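Progress report, December: Osstead demonstration visit
Prepared for the Brumidness fund by Mojtaba Abbasi

1. Purpose of the visit

The second payment to Wemik depends on evidence that its hand-held grippers can be used to record tabletop tasks for later use on robot arms. I spent a morning at the Osstead open day to look at the work itself. The slides I had already seen.

2. What was shown

The operators wear a gripper on each hand and do small desk jobs. The one I watched longest had a marker pen and a divided organizer box on a bare wooden tabletop. It is a very simple job, and I said so at the time. The patterned cubes on the grippers are there for position tracking, and the cables are still with us, although the spring report promised they would be gone.

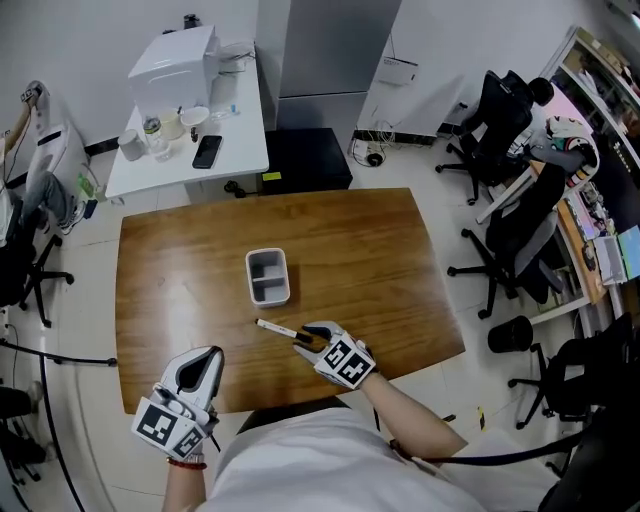 3. Numbers

Wemik's target for this period was 1000 usable recordings. The team says it has reached almost 40 percent of that. I asked what "usable" meant and got two different answers from two people. Of the 35 recordings I picked from the list, 9 had no task label at all. I don't think the total should be quoted to the board until this is sorted out.

4. Equipment and staff

Some operators also wear a head-mounted camera. Wemik says the extra view helps. It may, but I have seen no comparison with and without it, and it adds to the cost of every work station.

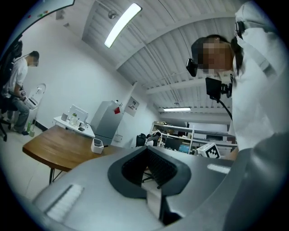 Operator with head-mounted device, Osstead. Gripper in foreground.

The staff were open and patient with my questions. My doubts are about the plan. No robot arm carried out a recorded task during my visit - I was told that part sits with Rostami and is "close." It was close last time too.

5. Recommendation

Hold the second payment until Wemik sends a written definition of a usable recording, a corrected list, and a date for a Rostami test that we can attend. The rent and wages part can go ahead as planned.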